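The Long Table of the Skalley League

The semi-finals of the Skalley League were decided on a wet evening in May, and for the first time in the short life of the competition the four teams did not come from the four biggest clubs. Sirnach finished first. Manell and Prins followed, level on points, and the last place went to Dune Park, a club that two years ago had difficulty finding enough players to travel to away matches.

This is what the organizers wanted when they changed the format of the korfball season. Before, there was one table and the team on top was champion. It was fair, and by the middle of winter it was often finished. Now the first four play a semi-final over two matches, then one final on neutral ground. Every club voted for it except one. Sirnach voted against, and Sirnach has been first in the table for most of the time after that.

"I still think the best team over a whole season should be the champion," says Rianne Willems, who has coached Sirnach for six seasons. "But I must say, the players train differently in spring now. They used to be tired in that period. Now they are nervous, and nervous is better."

Her team won the first round matches with a calm that other coaches speak about with some envy. They do not shoot much. They pass around the post, they wait, and when the defender takes one step too many, the ball goes up. Against Manell in the last week they were four goals behind at the half and Willems did not use her time-out. She kept it in her pocket, she says, like money for the bus home. Sirnach won by one.

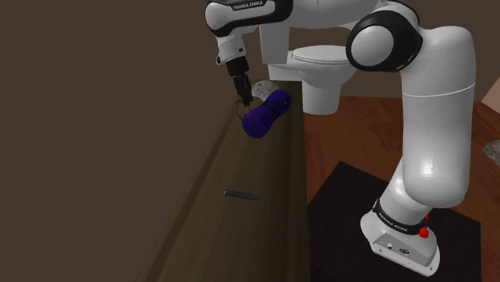 A Franka Emika robot arm above a dark brown wooden counter, in a computer-rendered view.

The question that stays after the regular season is about third and fourth place, and also about fifth. Prins and Manell ended equal, and the rule says that the matches between them decide. Prins had won one and Manell had won one, so the goal difference in those two matches was used, and Manell was better by a single goal. This one goal gave Manell the second place and the home advantage in the return match. For Prins it meant they had to meet the same Manell again.

Ruben De Smet, the captain of Prins, remembers exactly which goal it was. It was a penalty in November, in a match that Prins was already losing, and he had told his teammates to leave it and save their energy for the restart. "I think about this penalty when I wash the dishes," he says. "I should have gone to the post for the rebound. It was two steps."

Behind Dune Park, the team of Lindehof missed the semi-finals by one point. Their supporters were angry, and part of the anger is easy to understand. Lindehof beat Sirnach at home, and it was the only team that did so before the winter break. But they also lost to both of the teams at the bottom. The league does not look at who you beat. A win against the first counts the same as a win against the last, and Siebe Dijkstra, who writes the schedule and the rules, wants to keep it like this.

"In some sports they sit in a room and discuss who has played well," Dijkstra says. "I have respect for those people, but I would not like to be in this room. With us you can read the table on your telephone and you know."

There is a second complaint that he takes more seriously. The clubs in the north have long trips, and in the last month Dune Park had to play three away matches in eight days. Over the season the team traveled 1775 kilometers, by far the most in the league. Jolien Smits, their best scorer, did her homework for nursing school in the back of the van, with a small lamp on her head. She passed the exams. Her shooting in that week was terrible, and she is the first to say it.

The first semi-final brought her to Sirnach. The hall there has 440 seats and all of them were sold by the Thursday before, so the club put benches along the short side and in the end 500 people were inside. Dune Park had no chance on paper. For the first 30 minutes the paper was wrong. Smits scored from far away, then again from almost the same spot, and Willems took her time-out early, something she does not like to do. After the break Sirnach put a taller defender on Smits and the match became normal again. The home team won by five.

In the other match, Prins beat Manell by two and carried this small lead into the return. De Smet took a penalty in the last minute. It went in, but he ran to the post for the rebound anyway, and his teammates laughed at him all the way to the locker room.

Bram Van Acker, the Manell coach, was not laughing, but he was not very worried either. Two goals are little in this sport, and his team had not lost at home all year. He asked for the video of the match the same night, and watched it in the parking lot before he drove home.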